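Coloured-edge boards: frequently asked questions
Kept by Hatsue Aoki, Sedthorpe. Last changed in March.

These are the questions I get most often from people who have bought, or are thinking of buying, a white board with a bright edge to use as a shelf, a desk top or a cupboard side. I don't sell them. I have owned and sanded and sworn at a fair number of them, and I have doubts about most of what is printed on the packaging.

Is the coloured edge just decoration?

Mostly, yes. Sellers like to say the edge "protects the core". An edge of any colour does that if it is stuck on properly, and no edge does it if it isn't. A red one is no tougher than a white one made the same way. You are paying for the colour, so pay for it if you like the colour.

Will the red fade?

Any red will if you leave it in a sunny window for long enough. The Pisby leaflet says theirs is "colour safe", a phrase I have seen on washing powder and never had explained to me in connection with a shelf. I wrote to ask what had been tested and for how long. The reply told me the product was very popular. Mine has spent two summers on a landing that gets the afternoon sun, and the end nearest the glass is duller than the other. You have to hold a spare bit against it to notice, but it is duller.

Glossy or matt?

Gloss wipes clean more easily and shows every mark more readily, so it comes down to which annoys you less. I have heard it claimed that gloss makes a small room look bigger. I have a small room with glossy shelves in it and it looks like a small room.

How do I tell a scuff from a scratch?

Tilt the board until the light runs along it, then draw a fingernail across the mark. If your nail catches, it is a scratch and you will be living with it. If it slides over, there is a fair chance that something has rubbed off on to the surface, and a damp cloth with a drop of washing-up liquid is the first thing to try. Looking straight down at a board tells you very little, whatever the photographs in the adverts suggest. 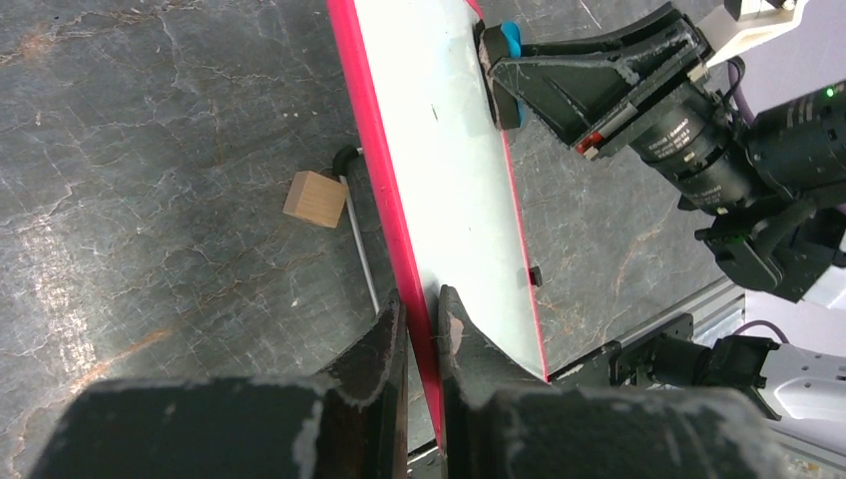 White face, magenta-red edge, and a few faint scuffs on the gloss.

Marks as light as those wouldn't put me off a second-hand board. I would spend my time looking at the edge and the corners, where the trouble normally starts.

Do the "miracle" sponges work?

On scuffs, yes, up to a point. They work by being very slightly rough, so they also take the shine off if you keep going. You end up with a clean dull patch in place of a dirty shiny one. Try one on the underside first. I would stay clear of cream cleaners altogether on gloss, including the ones with a picture of a glossy kitchen on the bottle.

Can I work on one on top of my kitchen worktop?

You can, but think about which of the two surfaces you would be sorrier to mark. Put a folded towel underneath and sweep up the crumbs and grit before you start. A grey marble-look top is a nuisance for this, by the way. With white streaks and rusty veins all over it you will not spot a bit of grit until the board has been dragged across it. Wipe the whole thing and don't trust your eyes.

Should I stand a board on its edge or lay it flat?

For an hour or so, whichever suits you. For storage, flat and supported along its length, or properly upright. Leaning it against a wall at a slant for months is how people end up with a banana. I was told by the man at Warraich that theirs "cannot bow". It bowed. It went back the other way, more or less, after a winter under a mattress, though I wouldn't want to promise you the same.

How far can a shelf span without a bracket?

Less than the packet says. The Stonwood packet gives a load in kilos and then, in much smaller print, says the load should be "evenly distributed", and I have never met anyone whose books were. If you can see the front edge dipping, it is already too far. A bright edge makes a dip more obvious too, because it draws a coloured line across the wall for you to check against the skirting.

The edge is lifting at one end. Can I stick it back?

Often. Find out first how it was put on. If it is an iron-on strip, a warm iron over a sheet of baking paper may be enough, followed by something flat and cold pressed along it. If not, use a thin smear of contact adhesive, masking tape pulled tight, and leave it overnight. Read the tin for the drying time and then add to it. If the board has swollen behind the edge, no glue will help, and anyone who sells you a kit for it is selling you glue.

Can I cut one down at home?

Yes, with a fine blade and tape over the cut line. Expect some chipping in the gloss all the same – I have tried the scoring trick, the tape trick and the sacrificial-board trick, and have had chips with all of them, just smaller ones. Put the cut end against the wall. You will lose the coloured edge on that end, of course, and matching strip is the hard part. Pisby's replacement comes in a 14-metre roll, which is a lot of red for one shelf.

Is it worth buying new?

The full set of nine boards was 220 pounds when I last looked, brackets extra. I can't see it. Second-hand ones turn up regularly, usually from people who have gone off the colour, and the boards don't know they've been paid less for. Ask for a photo of the edge from close to, and another of the underside. If the seller only wants to send you the front, offer less or leave it.

Do you recommend a brand?

No. I have had a good one and a bad one from the same shop with the same label on. Take a straight edge with you, look along the board before you pay, and keep the receipt.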